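Subject: Re: [open-day] Simulation demonstration, Stenley building: report and points for discussion
From: Sornari Open Day Office
To: open-day list
Date: 27 October 2019

Dear list members,

The message below from the Fashola office asked for a written account of the simulation demonstration, so that the two partner sites can decide whether to run it themselves. We have answered under each point and have added a few matters that came up during the visit.

> On the program for the Stenley building you list a
> "kitchen task, simulated." Our members would like to
> know what visitors were shown, and whether it held
> their attention without a physical robot in the room.
> We are also asked each year about the length of the
> visit, the size of the groups, and what equipment
> a host site has to provide.

What visitors were shown

The demonstration ran on the large screen in the ground floor seminar room. Visitors watched a simulated robot work at a kitchen sink with everyday tableware and food items. An operator from the Levero project sat at the side of the room with a hand controller and moved the arm inside the simulation, while a second member of staff explained each step from the front.

Each session began with the position marker, a red sphere that shows where the end of the arm is. The guide explained the marker before the operator moved anything, and visitors were then asked to follow it on the screen during the first approach to the sink.
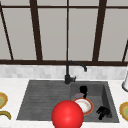
Fashola replied to a draft of this section that its own visitors had found a simulation hard to follow until they were told who was moving the arm, and asked that this be said at the very start of every session. We agree. In the first two sessions the guide left it until later, and several visitors assumed that the arm was running by itself. From the third session on, the operator was introduced before the screen was switched on, and the question did not come up again.

Attendance and group size

The demonstration received 292 visitors over the day. Groups were admitted by ticket, and the tickets were free. The seminar room seats 67, and we did not admit anyone beyond that number. We would advise a host site to plan for smaller groups if its room allows, as people in the back rows had difficulty hearing the questions asked at the front. The guide has been asked to repeat each question before answering it.

Families with young children were offered seats near the door. This worked well and we will do it again.

What the operator was asked to do

The task was the same in each session: pick up one item at the sink and move it to the counter. The guide announced the item in advance. Visitors were told that an attempt might fail and that a failed attempt would be left on the screen long enough to be discussed. We consider this part of the session the most useful for a general audience, and we ask host sites to keep it. Visitors put more questions after a missed grasp than after a clean one. 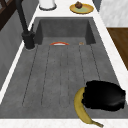

Questions from visitors took up more of the session than we had planned. The most frequent one was why a laboratory would practice in a simulation at all, and the guide's answer was that many attempts can be made at little cost and that a dropped plate does no harm. The second most frequent concerned the choice of items. For this answer the guide used the banana lying by the gripper, with one end reaching past the front rim of the sink, and asked the room where they would take hold of it. Opinions were divided between the middle and the stem end, and the operator was glad to have both suggestions. The gripper itself hides a good part of the sink when it is low and close to the viewer, and visitors noticed this without being told. We suggest that guides raise it as a subject in its own right, as it leads easily to a discussion of where cameras are placed.

Length of the visit

The printed program gave half an hour. In practice the sessions ran over by several minutes, and the group waiting in the corridor was let in late. We recommend a longer slot, with a clear break between groups. The operator also needs a rest between sessions. Steering the arm with care in front of an audience is tiring, and the last session of the morning was noticeably slower than the first.

Equipment and cost

A host site has to provide the following:

A room that can be partly darkened
A projector or large screen
A table and chair for the operator, placed so that the visitors can see the hand controller
A microphone for the guide
One member of staff at the door

The Levero project will lend the computer and the controller. It cannot lend the screen. Our own costs for the day came to nearly $900, most of which went to screen hire and printing. A site that owns a suitable screen should expect to spend a good deal less.

The equipment must be reserved through the Sornari office. Please do not write to the project directly, as its staff are not able to keep track of loan dates.

Matters still open

We have not settled whether visitors should be allowed to take the controller themselves. It was permitted for 3 visitors at the end of the final session, under supervision, and they were pleased to have had the chance. It would, however, change the length of each visit and would require a second controller. Members with experience of this at other public events are asked to write to the list.

We have also been asked for captions on the screen for visitors who are hard of hearing. A printed sheet with the main points of the talk was available at the door, but it was not announced and most copies were left over. The sheet will be revised and handed to every visitor at the next event in July.

Comments on this report may be sent to the list in the usual way. Sites wishing to host the demonstration should state the size of their room and whether a screen is available, and should name one contact for deliveries.

Yours sincerely,

Open Day Office
Sornari, Stenley building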